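Flikton publishes service procedure for two-arm tabletop cells

October 24, 2018

Flikton has released a written service procedure for the grippers and wrist cameras fitted to its two-arm tabletop cells. The document replaces the loose maintenance notes supplied with earlier units and applies to every cell now in use at the Jumis test site. It covers finger joints, side plates, mounting brackets, camera alignment and cable routing.

Wrist camera views from the Jumis cell, grippers at the table:

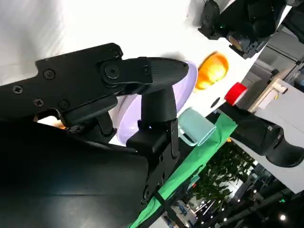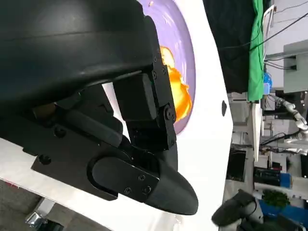
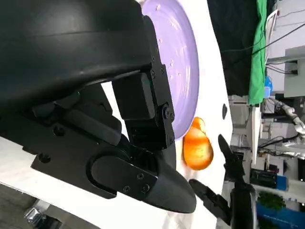

Scope of the procedure

The procedure is built around a service interval of 200 operating hours. At each interval the technician isolates the arm, supports the wrist and works outward from the housing to the fingertips. Fasteners are checked in a fixed order and marked with paint pen once they are at the listed torque. A fastener that moves before reaching torque is logged, even where it is then tightened without trouble.

"Most of the faults we saw in the first year started as a loose screw at the finger joint," said Shu-fen Tsai, service engineering lead at Flikton. "The finger still closes, but the tip lands a little off centre. The operator sees a missed grasp and goes looking for the problem in the software."

Under the new procedure, the pivot bolt is checked first, followed by the screws in the side plate and then those in the bracket. Both fingers are closed on a gauge block and the gap at the tips is measured with feeler gauges. If the gap is uneven, the pivot is opened and the bushing replaced. Shimming the pad to hide the error is no longer permitted.

Finger pads are inspected for glazing and for residue left by objects handled during trials. Pads are cleaned with a lint-free cloth and isopropyl alcohol, then left to dry before the arm is powered. Pads are replaced in pairs after 4,000 grasp cycles, or sooner if the ribbing has worn smooth.

Wrist camera alignment

The wrist camera is treated as part of the gripper for service purposes. Any work that involves removing the housing or the bracket is followed by a camera check. The technician opens and closes the fingers with the arm at its rest position and compares the live view with a stored reference. The fingertips must fall inside the marked area at both ends of travel.

Szu-yu Liu, who wrote the alignment section, said the check had previously been left to the judgement of whoever was on shift.

"A camera can be knocked by a few degrees and still give a perfectly good picture," Liu said. "You would not notice it by eye. The stored reference catches it, and the check takes seven minutes."

Where the view does not match, the camera mount is loosened, reset against its dowel and tightened again. The camera is then recalibrated at the cell. Recalibration from a bench fixture has been withdrawn – results from the fixture did not carry over reliably once the wrist was back on the arm.

Cables and table

Cables are inspected along their full length with the arm moved slowly by hand through its working range. Technicians look for flattened sections, chafing at the clamps and any point where the cable pulls tight before the joint reaches its stop. Ties are to be cut and replaced, never slid along the cable.

The table is wiped down and cleared of loose hardware before the arms are re-enabled. Screws removed during service are counted out and counted back in. The two arms are then run together at reduced speed for 100 cycles, with a technician at the stop button, before the cell is returned to normal use.

Parts and training

Replacement pads, bushings and side plate screws are supplied as a single kit through Yip, which holds stock for Flikton customers. Kits carry a label showing the gripper revision they fit. Pads from earlier revisions should not be mixed with current ones on the same arm.

Training on the procedure will be run by Kwan-ho Tsai at the Burken workshop, starting in February. Each session takes one day and includes a full strip and rebuild of one gripper. Sites that have a cell due for service before then may request the written procedure and a torque chart from Flikton customer service.

Media contact: Oi-ling Tu, Flikton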